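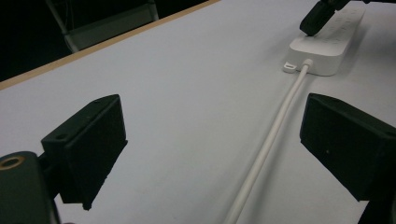
Kobina Tetteh does not see why a library needs 42 power strips, and at the Nidton town meeting he said so twice. People come in to read, he told the board, and a person who reads a book does not need an outlet.

The board heard him out and then approved the purchase anyway. Under the plan, every table in the main reading room at the Nidton Public Library will get its own strip, fixed to the top, with a cord running down to a floor box. The contract goes to Krishnan Electric, which did the lighting in the children's wing. Work is supposed to be done in 6 weeks. The lighting was also supposed to be done in 6 weeks, and patrons may remember how long the ladders stayed up.

Library director Ásdís Fogh said the request came out of a survey taken in October, in which outlets ranked first among the things visitors wanted more of. Longer Sunday hours came second. The board did not take up the hours.

"We have people sitting on the carpet by the restrooms with their laptops plugged into the wall," Fogh said. "Somebody is going to trip."

How many people is harder to pin down. The library has no count of who plugs in and who doesn't. The survey went out to 1000 cardholders, and when asked how many had answered, Fogh said she would have to look it up. The number had not been supplied by the time this item was posted.

There is also the question of where the strips should go. A strip on top of a table is easy to reach and saves anyone from crawling around on the floor. It also takes up room where a newspaper or an atlas might lie open, and it puts a row of outlets next to whatever people are drinking. The library has allowed covered cups since the renovation. A look at the trash cans suggests the word "covered" is being read loosely.

The plan the board saw has each strip screwed down through its mounting tabs at the end of the table nearest the wall. Tetteh asked whether that meant drilling into the tables, which are only a few years old. Fogh said it did. Tetteh asked whether clamps had been priced. They had not.

A cheaper version, with 30 strips and the window tables left alone, was mentioned near the end of the discussion and never put to a vote. Several people in the audience seemed to prefer it. One woman pointed out that the window tables are where the older patrons sit with the papers in the morning, and that she had yet to see one of them looking for a place to charge anything.

The written plan says little about upkeep. It does not say who will check the cords, how often, or what happens when a strip quits working. Fogh said staff would "keep an eye on it." The photocopier on the second floor, which staff also keep an eye on, had a paper sign taped over the coin slot on the night of the meeting.

The reading room will close one section at a time during the work. A schedule will be posted at the front desk once Krishnan confirms a start date.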